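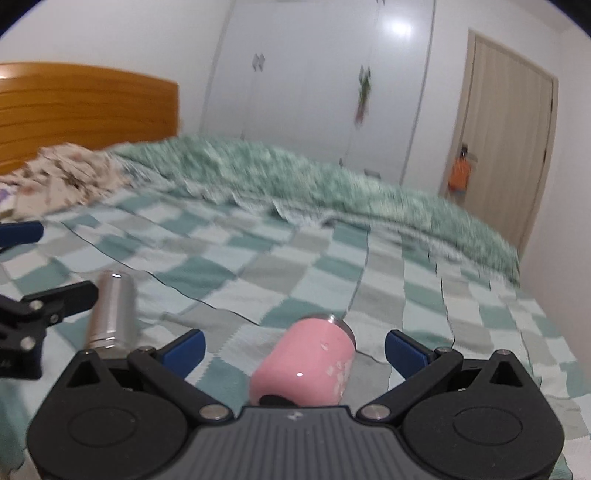

Hodgate Home Sleep Project
Progress report to the Seltum Fund, second half of the grant year
Prepared by Rafia Rind, project lead

Dear Themis and colleagues,

Thank you for your patience with this one. I had hoped to get it to you before the holidays, but two of our home visitors were out with the flu in the same week and the last batch of sleep diaries didn't reach us until January. I would much sooner send you a full report a little late than a thin one on time, and I hope you'll feel the same once you've read it.

Where we are

You will remember that the grant pays for home visits to adults in Hodgate who have had trouble sleeping for three months or longer, with a referral from a family doctor, a nurse or the pharmacy on Gavalas Street. By the close of this period we had received 408 referrals and finished the first visit with 363 of them. Most of the rest had moved or changed their phone number, and a few told us very kindly that they were sleeping better and would like their place to go to someone else.

A first visit still takes the better part of an hour and a half. Eirini Balaskas, who trains our visitors, had wondered if we could bring it down to an hour, and we did try that for a few weeks in the fall. People felt hurried. The useful part of the talk so often comes at the end, when the forms are put away and somebody mentions that the upstairs neighbor gets in from work at two, or that they've been keeping the phone under the pillow in case their mother calls. We have gone back to the longer visit and adjusted the schedule to fit.

What the visits are showing us

Light and noise come up in nearly every home, as we told you they would. What we hadn't planned for is how many people use the bedroom for everything else as well. In the smaller apartments it may be the only room with a door that closes, so it's where the bills get paid and the homework gets done, and where Grandpa watches the game. Our old advice sheet said to keep the bedroom for sleep only. That's fine if you have a spare room, and rather annoying to read if you don't! Burgi Lüthi rewrote the sheet over the summer with suggestions for shared and busy rooms: clearing the bed at a set hour, moving the lamp, agreeing on quiet times with the rest of the household. It has been much better received. 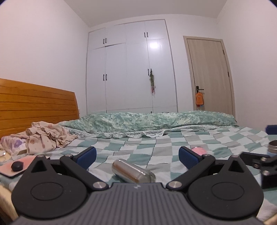
A bedroom with a white wardrobe and a light wooden door.

We have also given out 101 comfort packs, each with a blackout panel, foam earplugs and a small clip-on lamp. The lamps are popular. The blackout panels have been more of a mixed bag, I'm afraid, as the suction cups let go on older windows, usually in the middle of the night. Our supplier, Plovum, has agreed to swap the remaining stock for a version with hook-and-loop tape, and we expect those within the month.

The Monday group

The evening group meets every Monday at half past six in the library annex, led by Sum-yee Yau. It began as a six-week course, but the first set of people asked to keep coming, so it now runs as a drop-in with a short talk at the start. On a usual evening there are 8 regulars and a handful of newer faces. The talk on shift work was so well attended that Sum-yee gave it again the following week. She would like to try a daytime session for night workers, and I support her in this, though we will need to find a room.

Money

Spending is close to plan. Travel is a little over, mostly from the return trips we made when people weren't home the first time. Printing is under, even with the new advice sheet, and with your approval I would like to move the difference across. The detailed budget is attached as a separate sheet.

Next period

We'll finish the remaining first visits and begin the follow-up calls, starting with the households we saw earliest. Eirini is training two new visitors, one of whom speaks Greek, which will be a real help in the streets behind the market. We also owe you the summary of the sleep diaries. Burgi is working through them now, and I've asked her not to rush, as some of the handwriting was done at four in the morning and looks it.

Two questions for you, whenever you have a moment. May we make the printing and travel change described above? And would you be open to a small rent contribution for a daytime room, if the library can't offer us one?

Themis, you mentioned in the fall that you might like to sit in on a Monday evening. The offer stands, and there is always tea.

With warm thanks from all of us,
Rafia Rind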